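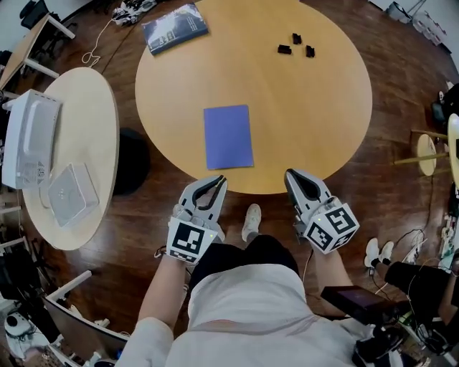 3 min read

README: what we bought, what it cost, what I'd buy next

Hello! I'm Vignesh Acharya, and I look after the kit list for the tabletop recordings at Plumamcombe. People keep writing to ask what they should budget for before they start collecting with hand-held grippers, so I've put it all in one file that goes out with the data. Last edited 2/29/24.

What's in the set

Short tabletop jobs, done by a person holding a gripper in each hand. Mostly paper, small blocks and books, on a round wooden table. Every gripper carries a marker cube where the hand meets the handle, and the poses are worked out from those.

The budget

We had 2,000 pounds to begin with, and I split it badly. Nearly all of it went on the grippers (a pair from Mevico, plus one spare body) and I left myself 500 for everything else – storage, cables, power, replacement markers, the lot. It went in a fortnight. If I were doing it over I'd hold back twice that and buy the spare later.

The grippers themselves I'm very happy with. The light grey bodies are easy to wipe down and the black lining on the jaws comes off when it wears, so you can buy just the lining. Order it early! Plerska quoted me 6 weeks and meant it.

Marker cubes: get a full second set printed while you're at it. They pick up scuffs along the edges from being put down on tables, and a scuffed cube is a pain to track.

Things I forgot to cost

Power strips and cable. You will run cables across the floor whether you plan to or not, so buy longer ones than you think, and some covers for them (I still haven't, they're on the August list).

Tables. We've got a big round one for the work and smaller ones for putting devices on. All second-hand, all fine. I'd avoid anything with a shiny top, which gave us glare in the early takes.

Disk space. Salian do decent refurbished drives and I'd buy two at once, one to record to and one to copy to. I bought one, then another at a worse price.

Still to decide

Whether to pay for a second pair of grippers so that two people can record at the same time. It would mean more chargers, more cubes and probably a bigger room, and I haven't got a proper quote for any of it yet.

Using the files

Each session folder has a plain text kit note listing which gripper bodies and which cube set were used. Please read it before mixing sessions, as the old and new cubes have different offsets. If a kit note is missing, drop me a line and I'll dig it out.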